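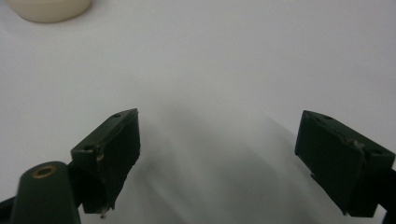

The ferry from Cendport to Bridach takes 25 minutes, and most people who ride it are headed for the seal beach. I had breakfast first, at a smooth white counter with a small cream-colored round thing at one end, and caught the boat at 9:30. The fare is the same both ways.

From the dock, a gravel path runs 22 minutes north to the overlook at Nernirdale. Wardens counted 1,222 gray seals there in March. Dogs aren't allowed past the second gate. Bring a windbreaker and binoculars. The last boat back leaves at 5:15.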